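October 15, 2019

Loom log, Clemine (the big floor loom by the window)

Beamed the second sample warp this morning. Yarn is the Rornora two-ply wool, cone lot 3933, put up at 3000 metres to the kilo. The first sample was sleyed at 6 ends per cm and came off the loom looking fine, then went sleazy after washing. You could push the threads sideways with a thumbnail. Closer sett this time, same draft, same treadling, so the only change is in the reed.

Wound the warp in two chains. The cross slipped at one end of the second chain when I took it off the board, and I spent most of the time before lunch sorting it out on the table with a stick through each side. Tie the cross in four places next time, as it says on the card on the wall. The choke ties were fine.

Threading is straight draw on four shafts for a plain two-and-two twill. Found one error near the left selvedge, two neighbouring ends both on shaft three. Fixed it with a string heddle on shaft four and didn't rethread. It holds well enough for a sample, but I wouldn't leave it in for the Plendero order.

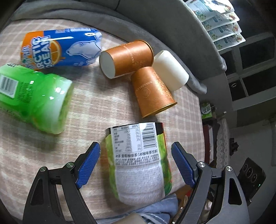 Why does the cloth look too open on the loom even at the closer sett?

The warp is under tension and the wool hasn't been washed, so the yarn is stretched thin and the gaps show. Once the piece is off and wet finished, the fibres relax and bloom and most of those gaps close up. Judge the sett from the washed sample and use the loom only to check for threading errors and an even beat.

Wove the header in scrap cotton, then the sample proper. Beat on a closed shed for the first part and an open shed for the second, with a line of red thread between them to mark the change. The closed-shed part has the steadier twill angle. Open shed was quicker but my beat wandered, and there is a visible band where I stopped to answer the phone.

Selvedges: drawing in on the right, not much on the left. I think it's the way I catch the shuttle. Put a floating selvedge on each side, weighted with washers off the back beam, and that helped. Edit Deák suggested a temple. We have one, but the teeth are bent on one side and it marks the cloth. To be straightened or replaced.

Colours: the Kun dyes in the weft are the two pinks and the oatmeal. The deeper pink reads greyer than it did on the shade card when it crosses the cream, so the large squares look duller than the drawing. Edit wants to try it with the cream swapped for a cleaner white in every second stripe. I'd sooner leave the cream alone and lift the pink. We'll weave both, there is warp enough. 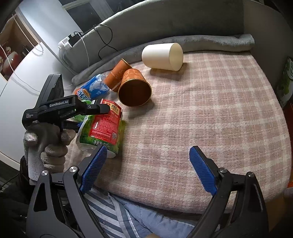
White cup and orange paper cups on the plaid.

Weft used: one skein of 200 g, with a bit left on the bobbin. I haven't weighed the remainder. Whoever weaves the next piece please weigh the bobbins before and after, and write it in here and not on the back of the envelope.

Wet finishing, for whoever does it. Lukewarm water in the deep sink, small squirt of wool wash, let it sink by itself. Press it gently, check every minute or so, and stop while the twill lines are still clear. Rinse at the same temperature. Roll in a towel and dry flat on the rack, away from the heater. Mark the sample with a cotton tag sewn in one corner, as the paper one fell off the last sample and we had to guess.

Loom notes: the brake slips if the pedal isn't let up all the way. A squeak from the back left treadle, waxed the pin, still there. Two heddles on shaft one are rusty and should come out before anything pale goes through them.

To do: measure both samples after drying and work out shrinkage each way. Ring Rornora and ask if they're holding more of the same lot, as we'll need it in December if Plendero goes ahead. Edit to draw up the white version.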